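Search this site Search Go

Maple tops going in at Trernever workshop

Last updated: 2022-03-09

The new work surfaces at the Trernever makers' workshop are nearly all in, and the first members get to use them next week. Maple, pale stuff, replacing the old painted boards that had been there since the place opened and had gone soft at the corners.

The wood came from Hughes, the yard on the hill road. Total bill 2,140 dollars, delivery included, paid out of last year's open day money and a small grant from the town. Fixings were extra. Bunov, who did the metal tables two years back, threw in the bolts.

"It's the first time I've liked looking at the benches," said Nerys Voyle, who runs the evening sessions. "The old ones you sort of kept your sleeves off."

Members voted on it last fall. Maple or birch ply, and maple won by 49 votes to 31, with a fair bit of grumbling over the cost. Berwyn Owen was one of the grumblers. Says he still thinks ply would of done the job, but he turned up both Saturdays to help sand so make of that what you will.

The boards lie flat on the blue perforated tables and are held down with black bolts, so they can come off again if one gets wrecked. No glue. Each top gets two coats of oil and then a few days left alone before anyone puts a clamp near it. Aishwarya Palaniappan is in charge of the oiling and has asked, twice now, for people to stop putting coffee cups down on them.

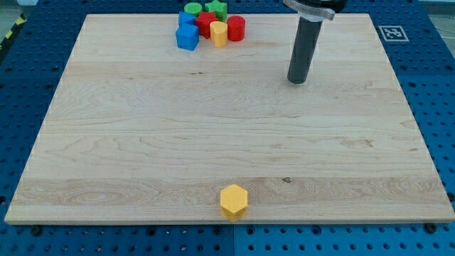 Knots and streaks were left in on purpose. Hughes offered a cleaner grade for more money and the workshop said no thanks. Cledwyn Sayce picked the boards out himself at the yard, took most of a morning over it, and went for ones with some figure in the grain.

The childrens table gets its top last. Foam shapes, puzzles and the rest of the kids' stuff stay out through April for the family mornings, then go back in the cupboard while the floor is painted.

Old boards are free to anyone who can carry them. Some have nails in. Ask at the desk, or call Cledwyn Maddocks on extension 941, afternoons only. Whatever is left at the end of the month goes to the dump.

Family mornings run ten to noon as before. Evening sessions are full but theres a waiting list at the desk.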